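Demonstration collectors (part-time, paid), Dralcombe

Pirier is taking on people to record household tasks with a hand-held gripper at our site in Dralcombe. The recordings are used as training examples for a learning system that will later run on a robot arm. We have 1,272 accepted recordings of towel handling and need to reach 2,000 before the end of November.

You do not need any background in robotics. You do need steady hands and the patience to do the same short task many times in a shift, starting each time from a slightly different layout.

The work

Most of the tasks left are with cloth: flattening, folding in half, turning over a corner, moving a towel from one side of the table to the other. You hold the gripper, carry out the task at a normal pace, put things back and begin again. After each block you note down any attempt you think should be thrown out, and why. Failed grasps are kept and labelled, so please do not hide them.

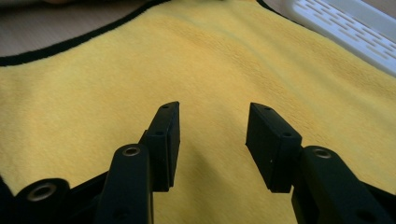
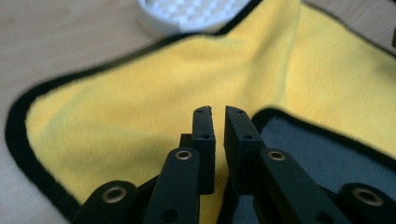
Towel work on the wooden table, seen from the gripper.

Shifts are four hours with two breaks. You can do up to three a week. The gripper is used in either hand, and we ask people to swap at the break. Anyone with a wrist or shoulder injury should speak to us before applying.

Training takes one paid shift and is run by Tirta Tuhumury. You will practise opening and closing on thin fabric, which is harder than it sounds, and learn how to keep your free hand out of view. At the end you record 77 practice attempts, which are checked but not added to the main set.

Who can apply

You must be 18 or over and have the right to work in the UK. We would like a mix of left-handed and right-handed people, and of different heights, as both change the way the gripper comes down on the table. Previous collectors are welcome to apply again, including those who worked on the Lomcombe kitchen tasks.

Pay and privacy

Pay is hourly and covers setting up and note-taking as well as recording. Your voice is not recorded. Your hands may appear now and then, and you will be asked to sign a consent form about this on your first day.

How to apply

Send a short note to Declan Pearce at the Dralcombe office saying which hand you write with, which shifts you could do and when you could start. No CV is needed. Applications close on Apr 18, 2022. Questions about the recordings and how they are stored should go to Adeel Bukhari at the same office.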